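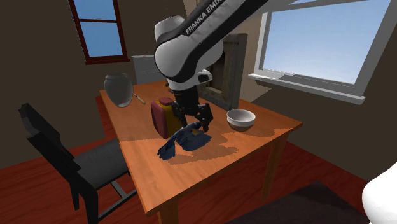 Page 60

Chapter 3
Soil Water and the Garden Year

In the previous chapter we looked at the solid part of the soil: sand, silt, clay, and the remains of plants. Now we come to the spaces between them. A gardener who understands these spaces will waste less water and will lose fewer plants in a dry summer.

After you have read this chapter, you should be able to explain the words field capacity and wilting point, to test the moisture of a soil with your hand, and to plan the watering of a small vegetable plot.

3.1 Where the water stays

When rain falls on a garden, the water goes first into the large pores. From these it drains down in a day or two, pulled by its own weight. The water in the small pores remains, held to the surface of the grains. A soil in this state, drained but still moist, is said to be at field capacity. It is the best state for most vegetables, for the roots find both water and air.

If no more rain comes, the plants continue to take water from the small pores. The work becomes harder for them every day. At last the leaves hang down and do not rise again at night. This is the wilting point. The soil may still contain water at this point, especially a clay soil, but the roots can no longer pull it out.

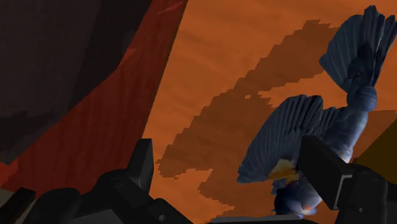 The distance between these two points is called the available water, and it is very different from one soil to another. Sand gives up its water easily but keeps little of it. Clay keeps much and gives up only a part. A loam with plenty of compost stands between them and is, for the gardener, the most forgiving of the three.

In the village of Groltitz, where the first edition of this book was written, both kinds of soil can be found on the same street. The upper gardens lie on sand and must be watered every second evening in July. The lower gardens, near the stream, lie on heavy clay. Their owners water once a week, but they cannot dig before May, and in a wet spring even later.

3.2 The hand test

Dig a small hole, as deep as your hand is long, and take some soil from the bottom. Press it firmly and then open your fingers. If the soil falls apart at once, it is time to water, unless the soil is very sandy. If it keeps its shape but breaks when you push it with a thumb, wait and test again the next day. If water comes out between the fingers, leave the garden alone, and do not walk on the beds.

Sólveig Hjaltadóttir, who taught this course for 16 years, asked her students to write down the result each evening before they touched the watering can. We recommend the same. A simple notebook with the time, the weather, and one word for the soil is enough, and you will need these notes for the exercise on page 70.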